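Wanted: Readers for the Bruso Street Oral History Booklets

The Pacheco Neighborhood Press is looking for people to help finish its next set of oral history booklets. We need readers, transcribers and two people who can do light copy editing. The work is unpaid, but we cover bus fare and give every participant a full set of the finished booklets.

The recordings were made with people who worked at the old Warkis cannery and with families who lived nearby. There are over 100 interviews. Most are in English, a good number are in Spanish, and some move back and forth between the two.
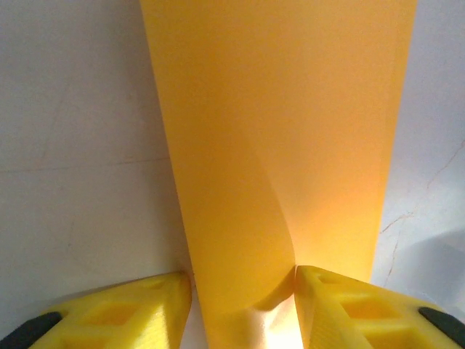
Transcribers work at home on their own computers. You will get one recording at a time and a short style guide. Please type what the speaker says, including false starts, and mark any word you can't make out with a question mark in parentheses. A half-hour recording takes most people an afternoon. You may keep each one for up to three weeks.

Readers check the typed pages against the sound. You need good hearing, or good headphones, and patience with place names. Spanish readers are especially needed.

Copy editors should have done this kind of work before, paid or not. We do not correct anyone's grammar. The job is spelling of names, dates that don't agree, and paragraph breaks. Jacinto Cárdenas edited the last four booklets and will go over the first one with you.

An information meeting will be held Saturday, April 13, 2024, at 10 a.m. in Room 2 of the Wusard Building. It lasts an hour. You do not have to attend to apply, but please come if you have questions about the recordings or want to hear a sample. 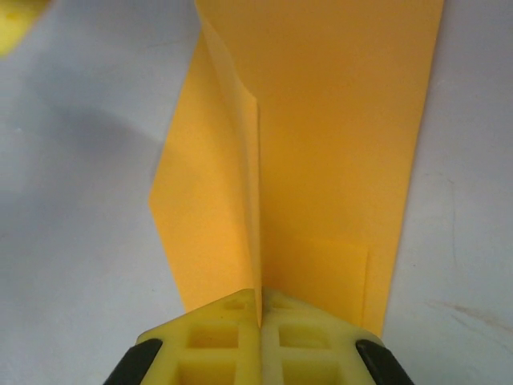
Pacheco Neighborhood Press Bulletin, p. 2

Work starts the week after the meeting and runs through August. We ask for four hours a week. If you expect to be away for part of the summer, say so when you apply and we will plan for it.

Applicants must be 18 or older. All participants sign a privacy form, as several speakers have asked that parts of their interviews stay closed.

To apply, send a letter with your name, phone number, the languages you read and the job you want. No resume is needed for transcribers or readers. Copy editors should enclose a page or two of edited work.

Mail or bring applications to Rigoberto Quintero, Pacheco Neighborhood Press, 701 Bruso Street. The mail slot is on the side door. Or call and leave a message at extension 3357.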